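Your Email List Deserves Better Than a Weekly Coupon

I have run the newsletter at Purside for 5 years, and most of the advice I was given early on was about sending more. I think that advice is wrong for small shops.
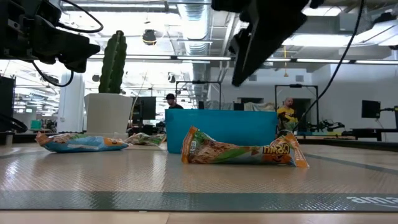
When we had 2000 subscribers, we mailed them every other day. Sales went up for a month. Then people stopped opening, and 154 of them left after one June campaign. The discount in it was the best we had ever offered.

A list is made of people who gave you an address for a reason. Ours wanted to know when new stock came in and how to use it.
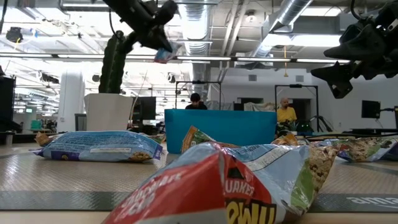 Cengiz Şimşekoğlu, who handled email at Dimitby before he joined us, wanted to cut the schedule to two messages a month. I argued with him. I was worried customers would forget we existed, and I still think that can happen if you go quiet for a whole season.

We tried it his way. Replies picked up first, then orders.

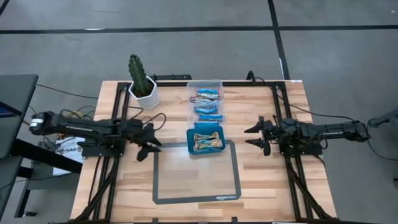
What about automation?

Use it for receipts, shipping notices and one welcome message. The welcome series we bought from an agency had 17 emails in it, and I doubt a single customer read to the end. Write one good one and sign it with your name.

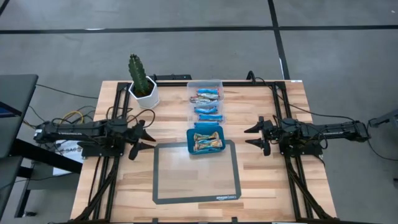 Where I would start

Open your last few campaigns and read them as a customer would. Delete any template you would skip yourself. Then ask your subscribers what they want to hear about, and send that.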